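Why Do We Get Homework, Anyway?

If you have ever sat down after dinner, looked at your backpack and groaned so loudly that the dog left the room, I know the feeling. I was a champion groaner. Then I grew up and became a teacher at Nandmont Elementary, so now I'm the one handing the stuff out (sorry!), and kids ask me about it all the time. So let's talk homework!

First of all, what is it? Homework is schoolwork you do when you aren't at school. It might be a page of math, twenty minutes with a book, some spelling words, or a job like finding a leaf and writing down what it looks like. Some of it takes five minutes. Some of it, like a big project, gets done a little bit at a time over a couple of weeks.

Why can't we just do it all at school?

Good question, and I've asked it myself. A lot of it comes down to how your brain remembers things. When you learn something new, like how to carry a number when you add, your brain gets a first try at it. Then you go to recess, eat lunch, argue about who was out in kickball, and ride home. By then a bit of that new thing has started to slip away. That happens to everybody, grown-ups too. I forget my own grocery list between the kitchen and the car.

When you go back and try it again later, your brain has to reach for it. The reaching is the useful part! It can feel slow and kind of annoying, and that's okay. Each time you pull something back out of your memory, it gets easier to find the next time. Think of a path through tall grass. Walk it once and you can hardly see where you went. Walk it every day for a week and you've got a trail.

There's another reason, and it's a sneaky one. Homework shows your teacher what made sense and what didn't. If half my class gets number 4 wrong, that usually tells me I explained number 4 badly, and I teach it again the next morning in a different way. So please don't let somebody else do it for you! A page full of perfect answers that aren't yours tells me nothing at all.
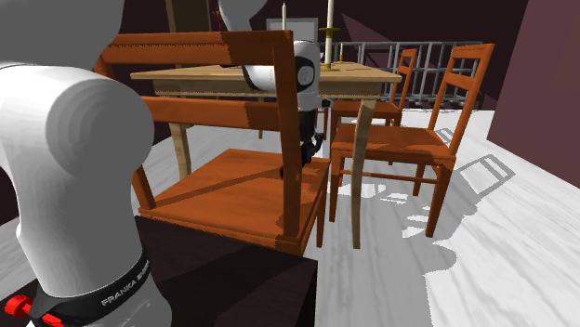
A dining room made on a computer, with wooden chairs and a light wooden table.

Where should you do it?

Anyplace that works for you. You don't need a fancy desk. You want a flat spot to write on, enough light, and not too much going on. Lots of my students use the table where they eat. One of them swears by the bottom stair. The Halvorsen Library, over in Puvwood, has a homework room that stays open until six every day but Friday, and it's great if your house is noisy. They have 226 dictionaries and atlases in there, which I think is wonderful and my students think is a lot of dictionaries.

Try to put the TV and the tablet somewhere else, unless the homework is on the tablet. Our school uses a reading program called Dado, so I get that sometimes the screen IS the homework. In that case, just keep the games closed until you're done.

How much is the right amount?

People really do disagree about this, even teachers. Our school has 618 kids, and I bet you'd hear 618 different answers. Some schools give hardly any to younger kids and save it for the older grades. Some only ask you to read. If yours takes so long that you're missing sleep or never getting to play outside, tell a grown-up at home and tell your teacher. We can't always guess how long a page will take, and we'd much rather know.

What if I get stuck?

Everybody gets stuck. Here's what I tell my class:

Read the question again, slowly, out loud if you can.
Look for one like it that you did at school.
Skip it and do the next one, then come back.
Ask somebody for a hint. A hint, not the answer!
Still stuck after all that? Draw a star next to it and stop.

I love seeing those stars. They tell me you tried and where you got to, and we can pick it up from there together.

A few words you might hear

Assignment: one piece of work your teacher gives you.
Due date: the day you need to hand it in.
Review: going back over something you've already learned.
Planner: a notebook or calendar where you write down what you have to do and when.

Try it yourself

Learn the names of 2 new birds tonight. Don't peek at them again until breakfast, then see if you can say them both. Try again after school, and one more time at bedtime. Was it easier by the last try? Tell your class how it went!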